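Haushaltstipps: Was man vom Tag der offenen Tür mit nach Hause nimmt

Neulich hatte die Firma Iltinard ihre Werkhalle geöffnet, und ich bin hingegangen, weil es Kuchen geben sollte. Den gab es auch. Dazu gab es Roboter, die in einer simulierten Küche das üben, was bei uns zu Hause seit Jahren ungeübt geschieht: Schubladen aufziehen, Türen öffnen, Knäufe anfassen, ohne sie abzureißen. Auf einer Leinwand lief das Programm Skorkell, und davor standen lauter Leute, die beim Zusehen merkten, dass ihre eigenen Schranktüren quietschen.

Ich habe mir fast 800 Versuche angesehen, jedenfalls fühlte es sich so an, und nebenbei mitgeschrieben. Für Küchenmöbel taugt einiges davon.

Von vorn anfassen. Der Greifer fährt gerade auf den Griff zu. Wir dagegen hängen uns im Vorbeigehen mit zwei Fingern seitlich an den Knauf, eine Kaffeetasse in der anderen Hand, und wundern uns nach ein paar Jahren, dass die Schraube wandert. Schräger Zug lockert Griffe schneller als jedes Gewicht in der Lade.

Wackelnde Knäufe sofort nachziehen. Schublade leer räumen, Schraube von innen anziehen, mit der Hand, nicht mit dem Akkuschrauber. Dreht sie durch, hilft ein Zahnstocher mit Holzleim im Loch, bündig abgebrochen, über Nacht trocknen lassen. Das gilt für Holzschrauben. Bei Maschinengewinde gehört eine Unterlegscheibe darunter und eventuell ein Tropfen Schraubensicherung, mittelfest.

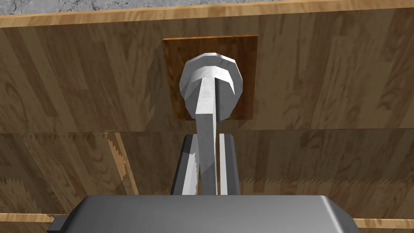

Gatchalian schrieb mir dazu, das mit dem Zahnstocher sei ja schön und gut, aber bei Spanplatte halte es keine 9 Wochen, man solle gleich einen Holzdübel einleimen und neu vorbohren. Und ein Roboter, der sanft zieht, nütze wenig, wenn die Lade klemmt. Beides nehme ich zur Kenntnis. Den Dübel sogar gern.

Klemmende Laden: erst putzen, dann schmieren. Holzführungen mit einer trockenen Bürste ausfegen und mit einem Kerzenstummel einreiben. Kein Speiseöl, das verharzt, und danach klebt alles - einschließlich der Krümel, die man eben noch hätte wegfegen können.

Metallknäufe mit Spülwasser und weichem Tuch abwischen, trocken nachreiben. Scheuermilch macht matte Stellen, die bleiben. Wo eine Platte hinter dem Knauf sitzt, sammelt sich das Fett an deren Rand. Eine alte Zahnbürste kommt hin, das Tuch nicht.

Beim Austausch vorher messen, und zwar den Lochabstand von Mitte zu Mitte. Ein Knauf braucht nur ein Loch und verzeiht viel. Bügelgriffe verzeihen nichts.

Zum Kuchen noch: Marmor, etwas trocken. Um 17 Uhr war er weg.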